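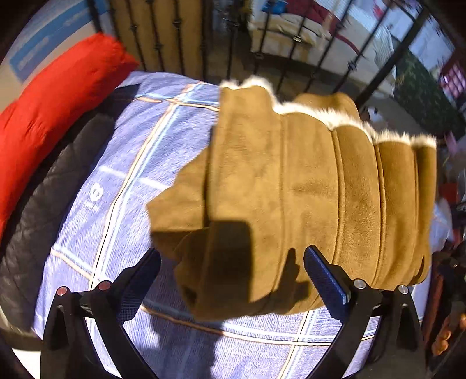

October
By the Minside project group, second-year Textile Care and Household Studies

Winter coats and jackets are the hardest things in a shared house to put away. Shirts fold flat, jumpers can be stacked, and trousers go over a rail, but a lined jacket takes up the space of several other garments and does not stay in the shape it is given. Our project looked at how students store heavy outerwear in small bedrooms, and whether a simple folding method would save space without marking the material. Most of the folding was done on the bed, as few of the rooms had any other clear surface big enough. The brown suede jacket on the blue plaid duvet is typical of the problem: gathered up, it forms thick rounded ridges, and the white fleecy lining pushes out along the top edge between the folds. The suede also shows lighter and darker patches where the nap lies in different directions, and this became a larger part of the project than we had planned.

1. Background

Minside is a student house with 16 bedrooms on two floors. Each bedroom has a single bed, a desk, a chest of drawers and a narrow wardrobe with one rail. There is a row of hooks in the downstairs hall, but these are full from October onwards and coats fall off them.

We began with a short questionnaire. All 16 residents answered it. The main complaint was that the wardrobe rail is too short once winter clothes are on it. Several people said they kept a coat on the back of the desk chair all year. Others pushed jackets into the bottom of the wardrobe, on top of shoes, and then found them creased when they wanted to wear them.

2. Aim

We wanted to find a way of storing a heavy jacket that

- fits in a drawer or under the bed
- can be done by one person on a single bed
- does not leave hard creases
- does not flatten a fleece or pile lining

The last point was added after the first week.

3. Materials

We sorted the garments into groups by outer material: wool, waxed cotton, padded nylon, denim and suede. The suede group was the smallest. We also had two kinds of storage container. One was the Lisusard under-bed box, which has a stiff base and a zipped lid. The other was the Aaltonen cotton sack, which has no stiffening and closes with a cord. Both were bought from the project budget. We used acid-free tissue for padding and a soft clothes brush.

4. Method

Three methods were compared.

Flat fold. The jacket is fastened and laid face down. The sleeves are brought across the back and the bottom half is folded up to the collar.

Roll. The sleeves are brought in as before and the jacket is rolled from the hem upwards.

Loose gather. The jacket is left open, the sides are brought in towards the middle and the whole garment is allowed to fall into soft vertical folds. It is then lifted from underneath with two hands and lowered into the box.

Each jacket was stored for 2 weeks and then taken out and hung up for a day. We looked at it before and after hanging and wrote down any creases, flattened areas or marks. The same two members of the group did the checking throughout so that the results could be compared.

5. Results

Flat folding took up the least height in the box and worked well for denim and thin wool. With waxed cotton it left a line across the back which did not drop out after hanging. With suede it left a line across the back and a second one at each elbow. Brushing improved these but did not remove them.

Rolling was the favourite for padded nylon, as the air is pushed out on the way up. It was poor for anything with a fleece lining. The lining bunched at the inside of the roll and came out matted, and on one jacket it was still flat after more than 100 strokes with the brush. We stopped rolling lined jackets after that.

The loose gather took up the most room. A jacket stored this way filled most of the Lisusard box, and there was only space for a scarf or gloves beside it. It left no hard creases on any of the suede garments. The folds were visible on opening the box but had dropped out by the end of the hanging day. The lining kept its depth.

The Aaltonen sack was easier to fill and to push under the bed, but the jacket moved inside it and the folds became uneven. For padded nylon this did not matter. For suede we would not use it again.

6. Nap marks

On suede it is easy to mistake nap for damage. In the first week we recorded several "stains" which were only areas where the surface had been stroked the wrong way. After that we brushed each suede jacket in one direction before storing it, from shoulder to hem, and did the same again before checking. Any patch that disappeared with brushing was not counted. We had to leave the first set of suede results out of the report for this reason.

Light also made a difference. A shadow across a fold can look like a dark patch in the material, so later checks were made beside the window in the morning.

7. Problems

The groups were not the same size and we could not borrow more suede. Two weeks is shorter than a real summer of storage. We had hoped to test cedar blocks from Flunix as well, but they came too late to be used and are still in their packet.

Working on a bed was a difficulty in itself. A soft duvet gives way under the weight of a heavy coat, so the bottom edge slides and the fold is not straight. Pulling the duvet tight first helped a little. One resident used an ironing board laid across the bed, and this gave the neatest flat folds of the whole project.

8. Recommendations

Denim and thin wool should be folded flat. Padded nylon without a fleece lining can be rolled and kept in a sack. Suede should be brushed and stored in a loose gather in a stiff box, with tissue in the sleeves and nothing on top. Waxed cotton should stay on a hanger if there is any room on the rail.

We have asked for a second rail to be fitted in the downstairs hall at Minside, and the remaining boxes have been left in the linen cupboard for residents to borrow.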